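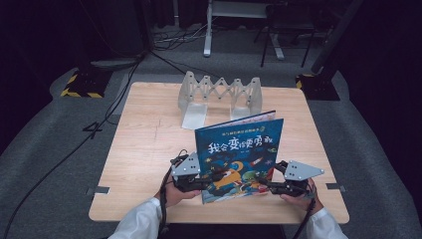
1/ Zwei Handgreifer, ein Bilderbuch, schon der halbe Vormittag weg. Wir testen das Irska-Set von Javgate, mit dem man Greifdaten für Roboter von Hand aufnehmen soll, ganz ohne Roboter. Ich schreibe mit, weil mir die Produktseite zu gut gelaunt ist.

2/ Kurz zum Angebot, Stand 17. März 2026: 1.694 Euro für das Paar, dazu Aufnahmesoftware und ein Upload-Zugang. Die Aufbereitung der Daten ist ein eigener Dienst und kostet extra. Im Shop findet man das zwei Klicks tiefer als den Kaufknopf.

3/ Das Versprechen lautet "in 30 Minuten zur ersten nutzbaren Aufnahme". Zur ersten Aufnahme sind wir in der Zeit gekommen. Über "nutzbar" reden wir weiter unten.

4/ Aufgabe heute: Bilderbuch beidhändig fassen, aufstellen, halten, wieder hinlegen. Titel ist 我会变得更勇敢, sinngemäß "Ich werde mutiger". Dunkelblauer Einband, Sterne, kleine Rakete. Naima Younis hat es ausgesucht und verteidigt es gegen jede Pappschachtel, die ich vorschlage.

5/ Sie hat auch recht. Ein Buch ist gemein. Es klappt auf, wenn man zu weit oben fasst, und es verkantet, wenn eine Seite stärker drückt als die andere. Die Demovideos von Javgate arbeiten mit Schaumstoffwürfeln. Mit Schaumstoffwürfeln sieht alles souverän aus.

6/ Man fasst also unten an den Kanten, links und rechts, Backen gegen den Einband. Geht gut, solange beide Hände ruhig bleiben. Meine blieben es nicht, Naimas schon. Wer so ein Set kauft, kauft keine geübten Hände mit, und in den Unterlagen steht dazu ein einziger Absatz.

7/ Kabel. An jedem Greifer hängt eins und läuft nach unten über die Tischkante. Beim Halten merke ich davon nichts, beim Drehen des Handgelenks sehr wohl. Ich fange dann an, Bewegungen zu vermeiden, die ich ohne Kabel machen würde. Und genau diese Vermeidung landet in den Daten.

8/ Javgate nennt das auf Nachfrage "vernachlässigbar". Auf welcher Grundlage, konnte mir der Support nicht sagen. Man werde intern nachhaken. Ich habe zweimal erinnert.

9/ Die grauen dreieckigen Platten oben auf den Greifern: unauffällig, bis man sie mal zu nah zusammenbringt. Bei einem schmaleren Gegenstand als unserem Buch muss man die Hände anders anstellen, sonst stoßen die Platten aneinander. Ein Mindestabstand wäre eine schöne Angabe fürs Datenblatt gewesen.

10/ Zur Software. Start und Stopp funktionieren, die Vorschau ruckelt, die Sitzungen heißen alle gleich, wenn man sie nicht von Hand umbenennt. Wir haben 20 Durchgänge mit dem Buch aufgenommen und danach länger sortiert als gegriffen.

11/ Von diesen 20 hat der Prüfdienst sechs abgelehnt. Begründung jeweils: "Qualität unzureichend". Mehr steht da nicht. War der Griff schlecht? Die Verfolgung der Hände? Lag es am Licht? Wir haben es im Raum recht dunkel, das kann eine Rolle spielen, aber dann soll der Dienst das bitte auch so hinschreiben.

12/ Für abgelehnte Durchgänge wird trotzdem abgerechnet. Steht in den Bedingungen, ich hatte es überlesen, mein Fehler. Finde ich trotzdem dreist.

13/ Wir haben dieselbe Aufgabe vorher mit dem Leihset von Prostetti gemacht. Schwerer in der Hand, hässliche Software, nach einer Stunde tut der Daumen weh. Dafür bekommt man zu jeder Ablehnung eine Zeitmarke und einen Grund. Damit kann ich arbeiten.

14/ Was für Irska spricht, damit das hier keine reine Meckerei wird: Die Backen schließen sauber und gleichmäßig, man hat schnell ein Gefühl für den Druck. Das Buch hat keine Macken abbekommen. Und das Gewicht ist angenehm, auch am Nachmittag noch.

15/ Mehrere fragen, ob man damit einem Roboter jetzt wirklich was beibringen kann. Weiß ich nicht. Javgate wirbt mit 3.000 Aufnahmen, ab denen eine Aufgabe "sitzt". Welche Aufgabe, auf welchem Arm, mit welcher Erfolgsquote? Fehlanzeige. Ohne diese Angaben ist die Zahl Dekoration.

16/ Rechnet es euch mal durch, wenn ihr eine kleine Gruppe seid. 3.000 Durchgänge mit zwei Leuten, die sich abwechseln, und einer Ablehnungsquote wie bei uns. Das Set ist dann der kleinste Posten auf der Liste.

17/ Bei Badawi läuft wohl ein größerer Test mit demselben Set, Ergebnisse sollen im Juni kommen. Auf die bin ich gespannt – vor allem darauf, ob auch die Fehlversuche drinstehen.

18/ Nachtrag zu 10, weil gefragt wurde: Ja, man kann die Rohdaten exportieren. Nein, nicht alle auf einmal. Sitzung öffnen, Haken setzen, exportieren, zurück, nächste Sitzung.

19/ Mein Stand bis hierhin: Hardware ordentlich, Dienst undurchsichtig, Werbung zu laut. Zum Ausprobieren würde ich mieten, falls Javgate das irgendwann anbietet. Kaufen würde ich zu dem Preis noch nicht. Naima sieht es milder und würde die Greifer behalten und den Dienst kündigen.

20/ Als Nächstes kommt Umblättern dran. Einzelne Seiten, beide Greifer, gleiches Buch. Ich hänge es hier an, sobald wir durch sind.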